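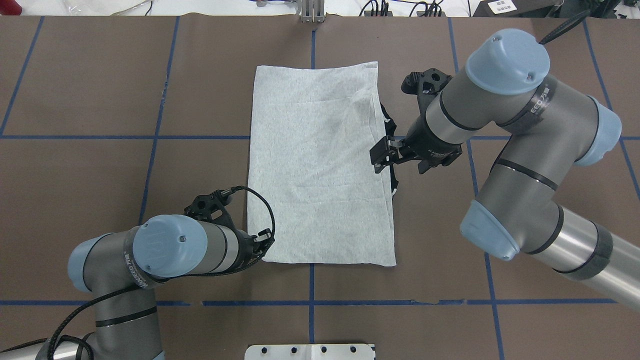

# Chapter 4: Folding Flat Linen

Most people believe they can fold a pillowcase. They have been doing it since childhood, usually while thinking about supper, and the results are in the airing cupboard for all to see. This chapter assumes that you too can fold a pillowcase, and asks you to stop for a while.

Flat linen means anything without sleeves, legs or elastic: pillowcases, tea towels, napkins, hand towels, flat sheets. Fitted sheets have a chapter to themselves (Chapter 14), and you may wish to build up your strength before you reach it.

## Before the first fold

Lay the piece down and look at it. A cloth is cut as a rectangle, but washing has its own ideas. One edge creeps, a corner pulls, and a crease sets in on the slant across a part that ought to be smooth. Fold over a slanting crease and you will have it twice. Fold it again and you have a small fan.

The cure is dull and takes a moment. Put one palm flat in the middle of the cloth and sweep outwards with the other, first to the long edges and then to the short ones. Pull gently at the corners. Do not tug at the middle of an edge, which only makes a scallop.

A marked table helps a good deal. Straight lines of tape, laid square to one another on plain paper, give you something to set an edge against, and they show up a crooked hem with no regard for your feelings. Coloured tape is best, as pale tape vanishes beside pale linen. Lamai Kaewsai, who ran the linen room at the Clolance for many years, taught every newcomer on a taped table and took the tape away in their second month. Several asked for it back.

## Some words you will need

**Lead edge:** the edge you pick up and carry over.

**Rest edge:** the edge that stays where it is, if you are lucky.

**Creep:** the slow sideways drift of one layer over another. A little creep in the first fold becomes plenty by the third.

**Face:** the side that will be seen on the shelf. There is always a face, even on a tea towel, and it is always the side you have just folded inwards.

## What this chapter covers

We begin with the half fold and the third fold, and go on to stacking, where more than 14 pieces in one pile is asking for a landslide. The last section deals with linen that has been folded badly by somebody else – a delicate subject in shared houses.

You will need a clear stretch of table, two pillowcases of the same size and a tea towel you are not fond of.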